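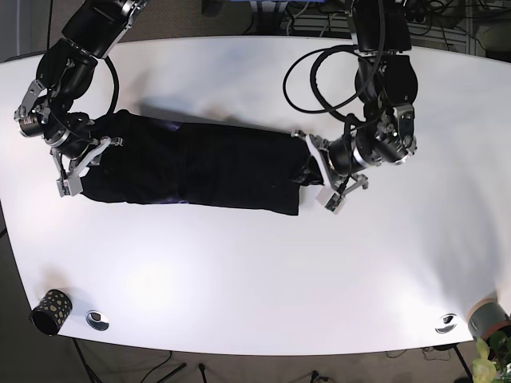
Cutover (business software)

Cutover is the stage of a business software project in which an organisation stops recording its work in one system and begins recording it in another. The term is used mainly of accounting, stock control, payroll and order handling systems, where the same transaction must not be entered twice or lost between the two. It covers the closing of the old system, the transfer of balances and open records, the checking of those records, and the opening of the new system to its users.

Cutover is usually treated as separate from data migration, although the two overlap. Data migration includes the cleaning and conversion of records over the whole length of a project. Cutover concerns the final transfer and the decisions taken at that time. Go-live is the moment at which the new system becomes the system of record, and falls inside the cutover period.

Contents
Terminology
Approaches
The cutover plan
Freeze period
Open items and balances
Reconciliation
Fallback
After cutover
See also

Terminology

The word was borrowed from telephony, where it described the moving of lines from one exchange to another. In business software it appears both as a noun and, as two words, as a verb. Older manuals use "changeover" or "conversion" for the same stage, and some public bodies still use "changeover" in tender documents. The system being replaced is called the legacy or source system, and the new one the target.

Approaches

In a direct cutover, all parts of the organisation move at once. The old system is closed to new entries at a set time and the new one is opened after the transfer is complete. This is the cheapest approach to run, as no links between the two systems have to be built, but any fault in the target affects all users from the start.

In a phased cutover, the move is divided by site, by company or by function. A group may move its ledgers first and its warehouses later, or move one warehouse at a time. Temporary interfaces are then needed to carry transactions between the parts that have moved and those that have not. These interfaces are often underestimated. They must be written, tested and later removed, and they have their own errors.

In a parallel run, both systems are kept going for a period and their results are compared. Parallel running is common in payroll, where the number of transactions is small and the correct answer can be calculated independently. It is rare in stock control, since staff would have to book every movement twice and the two sets of figures tend to drift apart through entry errors alone.

A pilot is a form of phased cutover in which the first site is chosen to be small or low in risk. Ingvar Bech distinguished a true pilot, after which the design may still be changed, from a "first wave", after which it may not. The distinction has been taken up in a number of training courses, though many project documents use the two words as if they meant the same thing.

The cutover plan

The cutover plan, or runbook, lists every task in order, with an owner, a start time, an expected length and any task that must be finished first. Tasks are normally given in minutes or hours, and the plan covers the days before and after go-live as well as the transfer itself. The plan used in the Dridbridge warehouse project contained 129 tasks, of which 104 were to be completed before the first user was allowed to log on.

Plans commonly include the following:

Closing of interfaces, in a stated order, so that messages in transit are either delivered or held
Final posting runs in the source system
Extraction, conversion and loading of records
Setting of number ranges for invoices, orders and deliveries
Release of user accounts and printing rights
Opening of interfaces to the target
Removal of temporary access given to the project team

A rehearsal, or mock cutover, is a full run of the plan against a copy of the live data. Its main purpose is to measure how long each task takes. Loading times found with a small test set are a poor guide, because index building, credit checks and address checks do not grow evenly with the number of records. Most published methods call for at least two rehearsals, with the last using the same people as the real event. 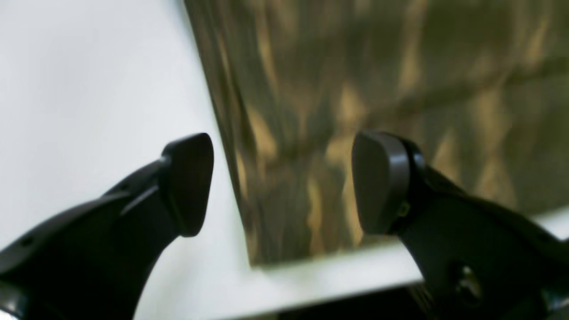
Rehearsals also show which tasks depend on a single person. In the Dridbridge case the second rehearsal stopped for several hours while a password held by one supplier was found, and the plan was changed so that all passwords were tested the day before.

Freeze period

A freeze is a period in which certain changes to the source system are forbidden. A design freeze stops changes to settings and programs. A master data freeze stops the creation or editing of customers, suppliers and items. A transaction freeze stops all entry, and is kept as short as possible.

Work does not stop during a transaction freeze, and goods may still arrive or leave. Such movements are recorded on paper or in a spreadsheet and entered in the target afterwards, a task known as catch-up entry. The volume of catch-up entry is one of the main limits on the length of the freeze. At Bevside, a distributor of spare parts, it was set in advance at up to 3,000 order lines, and larger customers were asked to bring orders forward.

Open items and balances

An organisation must decide which records to move. Closed transactions are often left behind in the source system, which is kept in read-only form for audit and tax purposes. Open items, such as unpaid invoices, undelivered orders and unreturned loans, are moved singly so that they can be completed in the target. Ledger accounts without open items may be moved as a balance.

Partly completed records cause the most difficulty. A purchase order may be received in part, invoiced in part and paid in part, and few systems allow such an order to be created in that state. One common answer is to close the old order and create a new one for the remainder. This breaks the link to the supplier's own paperwork unless the old number is stored as a reference. Villads Hedegaard described a method in which the original order is rebuilt in full and its earlier receipts are replayed against a dummy stock location. The method keeps the history intact but lengthens the load.

Reconciliation

Reconciliation is the comparison of source and target after loading. It is carried out at three levels: record counts, control totals, and the checking of single records. Record counts show whether anything has been dropped. Control totals, such as the sum of unpaid invoices by currency, show whether values have been changed. Checking single records finds faults the other two miss, for instance a delivery address attached to the wrong customer.

Differences are not always errors. Rounding, changed units of measure and merged accounts all give rise to differences that can be explained and recorded. The Krishnan worksheet, a form used for this purpose, has one column for the difference, one for the part explained and one for the part still open - the last must be nil, or must be accepted in writing by the account owner, before go-live.

Fallback

A fallback plan sets out how the organisation would return to the source system. It names a point of no return, after which going back would cost more than going on. In practice this point is often reached when the first invoices or bank files leave the target, as these cannot easily be recalled. Some writers, among them Bech, hold that a fallback plan which has not been rehearsed should be left out of the risk assessment altogether.

At Rerkham the point of no return was set at 06:00, one hour before the first delivery vehicles were loaded.

After cutover

The weeks that follow are known as hypercare or early-life support. Staffing is raised, faults are reviewed daily and changes are limited to those needed to keep work moving. The period is usually said to end with the first successful month-end close, or with the second where the first fell within days of go-live. The source system is then withdrawn in stages - users first, then interfaces, and finally the hardware or subscription.

See also

Data cleansing
Parallel running
Release management
System of record
User acceptance testing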